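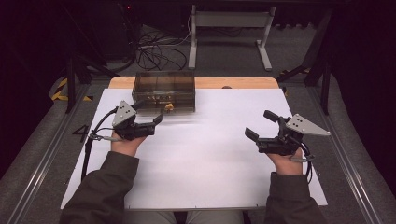 The brown box on the sheet marked 4.

The Box at Table Four

The firm had been called Galtham for as long as anyone cared to remember, and when it stopped being called anything Coralie Ormsby was given the job of sorting out what was left. Most of it was chairs. She had sold 136 of them to a school and the rest to a man who wouldn't say what he wanted them for.

What remained was the contents of the desks. These were laid out on white sheets, one sheet to a table, each with a number written on it in black pen, and former staff were invited to come and claim what was theirs. Coralie had written the numbers herself. She was proud of the 4.

On the 4 there was a box. It was smoky brown plastic, the sort of thing that once held index cards or somebody's better cassettes, and down at the bottom of it, if you bent and squinted, there was something yellow.

"That's mine," said Angus Trevaskis, before he had his coat off.

"What's in it?"

"Personal effects."

"Yellow ones?"

Angus looked at the box for longer than a man should need to look at his own personal effects. "Largely," he said.

Coralie wrote this down. She had a form. The form had a space for Description of Item and a much smaller space for Proof, and she had noticed that people filled the first with great feeling and then went quiet.

Wanting Du arrived at eleven and said the box was hers. She had kept it on her windowsill for six years, next to the Hirose calendar, and it contained pencils. Short ones. She never threw away a short pencil. Angus said that was a sad thing to tell people, and Wanting said it was less sad than stealing a box.

"I'm not stealing it. I've got lemon drops in there."

"Since when?"

"December."

"Which December?"

He declined to be drawn on which December.

By lunchtime there was a third claim. Rhys Maihi rang from his new job at Vokeo to say that if there was a brown box going, it was his, and would somebody post it. He thought it had his earplugs in. Coralie asked whether he would be paying the postage and the line became very poor.

She could have opened it, of course. The rules said items were not to be opened until a claim had been agreed, and the rules also said a claim could not be agreed without knowing what was in the item. She had written the rules too, on the same afternoon as the numbers, and had clearly used up her best work on the 4.

"We could shake it," said Wanting.

"It'd be evidence," said Angus.

"Of what?"

"Of whatever it sounded like."

They both looked at Coralie. Coralie looked at the clock, and then at table five, where a kettle worth rather more than the box had been sitting all morning without a single person wanting it.

"Two pounds," she said. "Each. Then I take off the lid, and whoever's nearest keeps it."

Angus found his two pounds at once. Wanting had to borrow hers from Angus, who lent it before he had thought the matter through, and asked for it back twice while Coralie was finding her glasses.

She put both hands on the lid.

"Pencils," said Wanting.

"Lemon drops," said Angus, though with less heart than before.

The phone rang. It was Rhys again, wanting to know if it was too late to change his answer.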